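Open Day at the Urneteck Workshop: Frequently Asked Questions

Last updated January 29, 2018

When is the next open day?
In June. The date goes up on this page once the building confirms it. Doors open at 10 and the last group starts at 3.

Do I need to book?
Yes. Entry is free, but each group is limited to 8 people so everyone can get near the table. We had 418 visitors last year and have room for 500 this time.

What will I see?
Each group watches a work session from start to finish. An operator wears or holds a pair of grippers and does an ordinary household job with them, such as handling a picture frame. The movements are recorded and used later to teach a robot arm the same job.
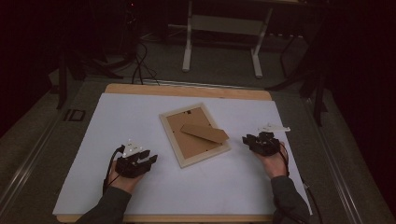

A session takes some 20 minutes, including questions. The operator may repeat the same step many times. This is normal, and you are welcome to move on to the next station if you have seen enough.

Can I try the grippers myself?
Yes, at the Valum station. You must be at least 12. Staff will help you put your hands in position. Please take off rings and bracelets first and roll up loose sleeves.

Is it hard to do?
Most people need a few tries. You can't feel the object the way you can with your fingers, so you have to watch the tips closely. Flat things with thin edges are harder than blocks or cups.
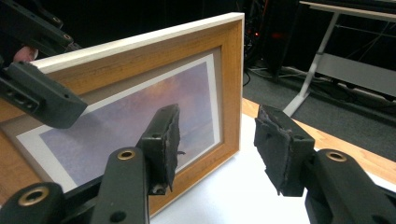

Picking up is usually the easy part. Turning an object over and setting it down where you want it takes more practice. Vesela Kadrić, who runs the sessions, tells new operators to slow down and keep both elbows close to the body.

Can I take photos?
Yes, without flash. Please don't film the screens in the Arnari room.

Is the space accessible?
The entrance and all stations are on the ground floor. There are cables on the floor in the work area, so please stay behind the marked line. Ask at the desk if you need a chair.

Where do I park?
Use the Yordanov lot across the street. The six spaces by our front door are for visitors with permits.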